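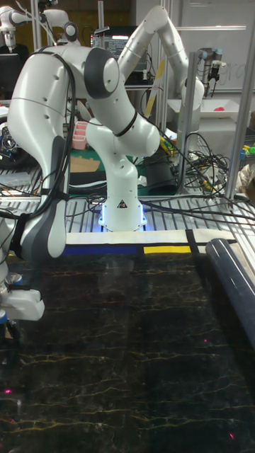 4.2 Comparison of controllers

We ran the same pick task under two controllers to see how much of the error came from the arm and how much from the code that drives it. The first is the Pullby position controller, which we had used in the earlier tests. The second is Sasen, an impedance controller we adapted so that the wrist gives a little when a finger touches the table or the side of an object. Camera calibration, grasp planner and gripper firmware were the same for both. Joint speed was limited to the same value.

Each trial began with the arm at its rest pose. The planner received one cube pose from the overhead estimate and sent a single approach path. No correction was made after the fingers passed below the hover height. A trial was scored as a success if the cube was held through the lift and set down inside the target area. Trials stopped by a joint torque limit were scored as failures and kept in the totals. We collected 2,000 trials, split evenly between the controllers, and dropped those in which the pose estimate had failed before the arm moved. This left 1,571 for analysis.

The tabletop was hard for the pose estimate. It is glossy and dark with thin light veins, and reflections of the arm sometimes pulled the estimated cube center toward the robot. Starts near the back edge were the worst case, so we report them separately.
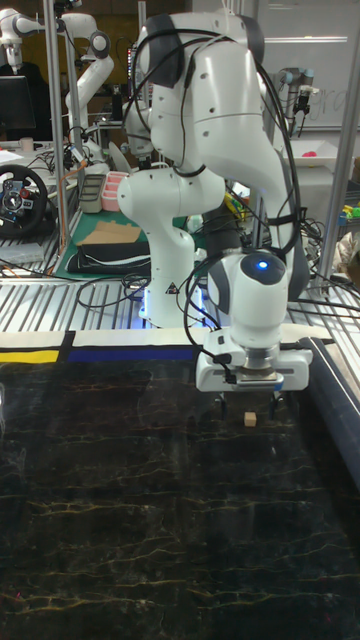

Figure 4. Gripper over the wooden cube near the back edge of the tabletop, fingers slightly apart.

With Pullby, most failures at the back edge were early contacts. One finger came down on top of the cube and the torque limit ended the trial. Sasen met the same offsets but often slid off the top face and closed on the cube anyway. The gain was small when the pose error was under 4 mm, and the two controllers could not be told apart in the middle of the table. Sasen was slower to settle at the hover height, and we did not tune this further.

Cable drag was a second source of error. The bundle along the arm pulls on the wrist at some angles, and a compliant wrist moves more under that pull. We reduced the effect by adding a fixed offset to the wrist torque, taken from an empty run at each of 15 poses. The offset was measured again whenever the cables were moved. Results without it are given in the appendix, along with the gains used for the Karkudia gripper test in Section 4.3.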